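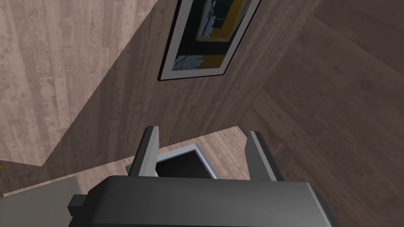 A simulated gripper, fingers open, over a flat black object with a pale border.

I have spent most of November collecting practice runs like this one, and I would like to argue for doing more of it by hand.

The fashion at the moment is to write a script, let it run overnight and come in on Saturday to a folder of 1,000 clean grasps. I understand the appeal! But a script goes for the same spot with the same wrist angle, over and over, and a model trained on that learns the script's habits along with the task. When we trained Losamura on 500 scripted runs, it did fine until an object lay at an odd angle, and then it froze.

So Osaze Akpan and I sat down with the controllers and drove 68 runs ourselves. We hesitated, we came in crooked, we backed off and tried again (I am a terrible driver, and I kept every one of those runs in). Mixed in with the scripted set, they taught Losamura to recover from a bad approach, and I was so pleased that I called Osaze over twice to watch the same replay.

People tell me hand driving can't scale. Maybe so, but simulation makes it cheap enough to try: you reset the room with one key and go again. I'd trade a week of perfect overnight data for an afternoon of honest fumbling, and I'd love to see more teams publish their messy runs next to the tidy ones.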